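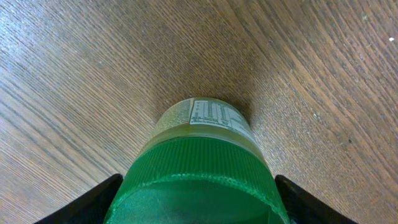 Clearing the kitchen table: a basket method that holds up on busy days

Posted 2022-01-12 by Majdi Dabbas

A kitchen table collects small stuff faster than any other surface in the house. Snack packets, drink bottles, caps that have lost their bottles, the box with one bar left in it. I used to carry these away one at a time, and by dinner half of them were still there. A plain plastic basket fixed most of that for me. What follows is how I use it, plus a few notes on bottles and on keeping a wood-look table in decent shape.

Picking the basket

Get one with open sides and a flat floor. Perforated walls let you see what has gone in without tipping everything out, and crumbs can be shaken off over the sink. Dark gray hides scuffs. Skip anything with a lid or handles that flop inward. A basket that needs two hands to use will not get used.

Mine is a Medora, 16 inches long, and it lives on the left end of the table while I clear. I am right-handed, so if you are not, switch it. Haddadin makes one that is nearly the same, but the feet on it left marks on my table until I stuck felt pads on them.

What goes in

Only small packaged things and loose lids. Plates, mail and keys go straight to where they belong. Once the basket becomes a general bin you will stop emptying it.

Wrapped snacks go in first, flat on the floor of the basket. Boxes go in last, standing up along one side. Bottles I leave on the table until the end.

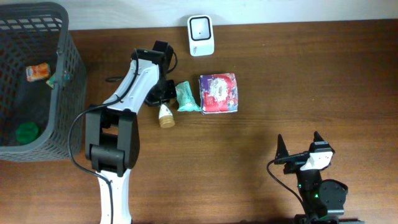
Basket at the left, with snacks and a small bottle still out on the table.

Loose caps and lids

Give them one corner of the basket and always the same corner. When you empty the basket, check every cap against the bottles you have. If it fits nothing, throw it out. I once kept a jar of spare caps for most of a year and did not use a single one.

Bottles

A bottle left on its side will roll if the table is even slightly out of level. Check yours: lay a round bottle down in the middle and let go. If it moves, put a folded piece of card under the low leg.

Tighten caps before you lay anything down. Ribbed caps are easy to grip dry and hard to grip with oily fingers, so wipe your hands first or use a rubber band around the cap. For a cap that is stuck, run it under warm water and try again with the rubber band on.

Tinted plastic bottles make it hard to tell how much is left. Hold them up to the window — or put a strip of masking tape down the side and mark the level each time you use some.

If you reuse drink bottles for water, rinse the threads as well as the inside. An old toothbrush gets into the grooves of the cap.

Wiping down the table

Dry first. A soft brush or a dry cloth picks up crumbs that a wet cloth only pushes into the grain. Look at the table from a low angle with the light behind it and you will spot the pale specks you missed.

Then a damp cloth, wrung out well, with the grain. I use Randia dish soap, one drop in a bowl of water. Dry it off right away with a second cloth. Water standing along a seam or an edge will lift a veneer sooner or later, and no polish will put it back.

For sticky rings, lay the damp cloth over the ring and leave it for 5 minutes before wiping. Do not scrape with a knife. An old plastic card held flat is enough.

I tried Mamia furniture spray on ours in February last year and went back to soap and water. It made the top slick and showed every fingerprint.

Emptying the basket

Once a day, after dinner. Open packets get a clip or get finished. Sealed ones go back to the cupboard, oldest at the front. Boxes with one or two pieces left get emptied into a jar and the cardboard goes to recycling. Wash the basket once a week in the sink with the brush you use for pans, and stand it on end to drain.

If the wall behind your table is white, pull the table out an inch or two. Baskets and boxes pushed up against paint leave gray marks. The ones I already had came off with a damp sponge and a little baking soda, though the paint is a bit shinier in those spots now.

Next: sorting the drawer under the microwave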